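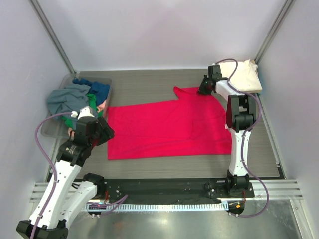
One member asked if the red garments should be folded on the table at all, or go straight on hangers as we did in July. It was answered that hangers take too much space in the Gulline room, and the meeting agreed to continue with folding.

1. Folding table
The grey table top is good for wide pieces. Creases should be smoothed by hand before the first fold. Sleeves and flaps are to be laid inside, so that the pile stands straight. The small white tag stays on the garment until the size is written in the list.

2. Stock
The Iststead shop has ordered 44 pieces, and 25 of them are folded and packed. The rest must be ready before the van leaves at 4 in the afternoon. Two pieces have an open seam and are put aside for repair. It was not decided who pays for the thread.

3. Boxes
The Flakel boxes are too narrow for the wide garments. Gallardo has offered a bigger size for the same price, but only if we take the whole pallet. Several members found this too much for our small store. We will ask for a half pallet and wait for the answer.

4. Other matters
The iron in the back room leaks and should not be used on light colours. The key for the store is again missing from its hook. Please look in your pockets and bags.

The next meeting is held in the same room, after the order has been sent.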